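6.4 Fault: the gripper does not open again after it closes

This section is for the hand-held gripper pair when one finger set stays closed, or opens only halfway, after you release the trigger. At the Westau station we had this fault three times in March, always on thin objects. If the gripper does not close at all, go to section 6.5.

CAUTION: Do not pull the fingers apart by hand while the gripper has power. The fingers can move suddenly and pinch the skin. Switch off first, as in step 2.

Before you start

Keep ready the hex key of size 2, a dry cloth and the log sheet of the station. The repair takes less than 40 minutes if no part must be replaced.

Steps

1. Stop the recording in the Druteo program. Write the time and the side (left or right) in the log sheet. Do not delete the last recording, we need it to see when the fault began.

2. Switch off the gripper at its supply and wait until the status light is dark.

3. If an object is still held between the fingers, support it with one hand and turn the release screw slowly to the left. Stop when the object is free. For wire objects do not twist the object to get it out, the wire scratches the finger pads.

4. Look at both finger pads from the side. Replace the pair if one pad has a cut or stands away from the finger.

5. Clean the finger slides with the dry cloth. Do not use oil.

6. Follow the cable from the gripper to the supply. It must lie in a wide loop beside the work area. If it is pulled tight when you stretch out your arm, move the table or change to the longer cable.

7. Switch on again and press the trigger with nothing between the fingers. The fingers must open fully without noise.

8. Repeat the test up to 40 times. If the fault returns even once, take the gripper out of service and put the red label on it.

Test with the hanger task

When the empty test is good, make a test with real objects. We use the wire hangers and the wicker basket, as this is the task where the fault was found. Let two hangers overlap on the table and hold both grippers open above the work area before the first grasp.

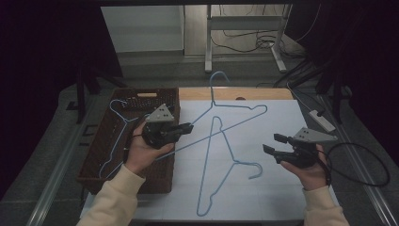
Perla Arriaga

9. Grasp one hanger by its lower bar, lift it, and release it over the basket. Then do the same with the other one. Watch the fingers at the release and not the hanger.

10. Do the test with the left gripper first, then with the right. Write both results in the log sheet.

Note: The marker plate on top of each gripper must be firm. If it moves when you touch it, the position data will be wrong, also when the fingers work well. Tighten it before you continue and repeat the calibration from section 4.

Note: In the old firmware the closing force is set to 300 at delivery. This is too high for wire. Set it lower in the Druteo menu under "Force" before you work with hangers. Rutilio Bermúdez keeps the list of values for other objects.

If the fault remains

Send the gripper to Behrouz Mahmoudi at the Magaña workshop, together with a copy of the log sheet. Do not open the black body yourself. Worn finger pads go in the Wastex container and not in the normal trash.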